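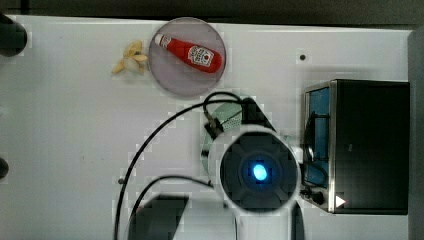
Figure 1. Wrist camera and gripper over the tabletop, with the ketchup bottle on the plate and the toaster oven to the right.

Gripper and wrist camera comparison: progress report to Pritivton, second period

Status

Work packages 1 and 2 are finished. Work package 3 (controller comparison) is under way and is three weeks behind the plan agreed in March. Spending is within budget. We are asking for one change to the plan, set out under "Request" at the end.

What was done in this period

The first report covered the building of the test table and the choice of objects. Since then we have run the main comparison between the two grippers, the Esard two-finger gripper and the Flelex soft-finger gripper. Both were fitted to the same arm and driven by the same controller. The wrist camera was kept the same throughout, as was the table layout, apart from the positions of the objects, which were changed between runs following the placement sheet in the first report.

We recorded 2,326 grasp attempts in total. That figure includes the attempts made while setting up, which are stored separately and are not used in the results below. For the formal comparison, each gripper made 100 attempts on each of the main tasks. An attempt was scored as a success if the object was lifted, moved to the target and released without falling over or rolling out of the marked area.

Results by task

Bottle on its side, picked from the plate. Esard succeeded 91 times out of 100, Flelex 78 times. Most of the Flelex failures came from the bottle turning in the fingers as it was lifted, so that the cap end dropped first. Esard did better when the bottle lay diagonally to the approach, and there was little between the two when it lay square on. The rim of the plate caused fewer problems than we expected for either gripper, although Esard touched it on several low approaches and the controller stopped the arm each time.

Banana, picked from the table. Flelex succeeded 94 times, Esard 83. Esard tended to close on one end and push the object along the table. Lowering the closing speed helped, and we would use the lower speed for all small objects from now on.

Plate, picked by the rim. Neither gripper was good at this. Esard succeeded 47 times and Flelex 30. We had hoped that the wider Flelex fingers would hold the rim more firmly, but they bent outwards under the weight. We do not plan any more work on this task unless Pritivton wants it.

Toaster oven door, opened and closed. Only Esard was tested. The Flelex fingers could not get a firm hold on the door in the set-up runs and we stopped in case they tore. Esard opened the door 72 times out of 100. The main cause of failure was the arm reaching its joint limit before the door was fully down. Moving the oven nearer to the arm base would probably fix this, but it would also change the other tasks, so we left it where it was.

Wrist camera

The camera worked well for finding objects from above. It was less reliable in the last part of the approach, where the fingers cover much of the view. Shiny surfaces were a second weakness. Highlights on the bottle were sometimes read as an edge, and the gripper then closed off centre. We tried turning down the exposure, which cured the highlights but made the dark oven harder to pick out. The present setting is a compromise and is written up in the lab notes.

We also compared the wrist camera alone with the wrist camera plus the overhead camera. Adding the overhead view made a clear difference on the oven door and almost none on the bottle.

Cables

Cable routing took more time than it should have. With the first arrangement a cable caught during wrist rotation and pulled the connector loose on two occasions. A longer loop has been used since then. There have been no more disconnections, but the loop can drift into the working area at the far left of the arm's reach. A clip on the forearm has been drawn up and will be made in June.

Work package 3

The Ankrah controller arrived late and needed a firmware update before it would talk to the arm. It is now running. The bottle and banana tasks have been repeated with Esard at half the planned number of attempts. Motion is smoother than with the present controller and the stop response is slightly slower. We do not want to draw anything from the success figures until the full set is done.

Risks

The Flelex fingers are wearing at the tips. One set has been replaced and one spare set is left, which should be enough for the remaining runs but not for any extra ones. The Esard gripper shows no wear that we can measure.

Use of the arm is shared with another project from July, in the mornings only. The remaining runs have been planned for the afternoons.

Request

We ask Pritivton to agree to drop the plate task from work package 3 and to put the time into the oven door, using both camera arrangements. This would recover two of the three weeks and would not change the total cost. If this is agreed, the controller comparison will be finished by the end of August and the final report will follow in September.

The attempt logs and the placement sheets are in the shared project folder. The spending table is attached separately.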